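Packing and Sorting Assistant (part-time)
Hindlow Household Reuse, Lowther site

Hours: 8 a.m. to 1 p.m., four days a week
Start: January
Openings: 2

Hindlow collects used household goods, sorts them, and sends them back out in sets to people who are moving into a first apartment or starting over after a move. We are hiring two part-time assistants for the sorting room at our Lowther site. The job is hands-on and most of it is done standing up at a table.

What the work is

Donations come in mixed. A single drop-off can have dish towels, measuring cups, phone chargers and half a set of silverware in it. Your job is to take things out, decide what can be used, and put each item in the right basket or bin. Once a basket has everything on its list, it gets a tag and goes to the packing shelf.

Baskets go out with the household and we don't get them back, so they are checked the same way as everything else. A cracked rim or a broken slot means the basket is pulled. Wipe them inside and out, including the corners at the bottom where crumbs collect.
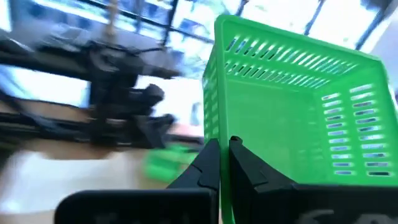
We send out 47 sets in a normal month and closer to double that at the end of summer, when leases turn over. You will be asked to take extra shifts in August if you can. Extra shifts are paid at the regular rate plus a quarter.

A typical morning

The first half hour is setup. Clear and wipe the tables, check the bins from the day before, and print the lists for the sets going out. Lists come from Drodeck, the inventory program we use on a shared tablet. You don't need to know it already - it takes a morning to learn, and the lists are also printed on paper.

From 8:30 until the break you sort. After the break you pack. Breakable items are wrapped in paper and go in the bottom of the basket, soft items go on top, and anything with a blade goes in a sleeve and is marked on the tag. The last 20 minutes are for putting things away and sweeping.

The tables are wood and we want to keep them in good shape. Please don't cut on them, drag metal across them or leave wet cloths on them. Sort on one part of the table and keep the rest clear so the next person has somewhere to work.

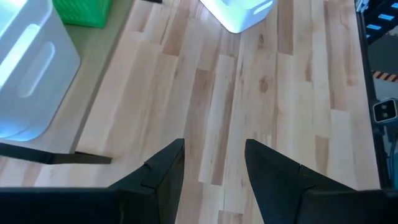

Items that can't be used go to recycling or to Jatetti, the repair shop next door, which takes small lamps and appliances from us twice a week. You will help carry those over. It is a short walk with one step down.

What we need from you

You can stand for most of a five-hour shift, with breaks
You can lift 25 pounds without help
You can read a printed list and follow it in order
You show up on time and call if you can't
You are at least 18

Retail, warehouse or kitchen experience is useful but not required. Spanish is a plus.

What we offer

Pay is $18.50 an hour, paid every two weeks. Part-time staff get paid sick time from the first day and a $200 credit each year toward work shoes. There is a $100 bonus after 90 days. Parking is free behind the building, and the bus stops at the corner.

How to apply

Fill out the short form at the front desk in Lowther or ask for one by mail. Tell us which mornings you can work and list one person we can call as a reference. A resume is fine but you don't have to have one. We invite people in for a two-hour paid trial shift before making an offer - wear closed shoes and clothes you don't mind getting dusty.

We will read applications as they come in and close the posting when both openings are filled.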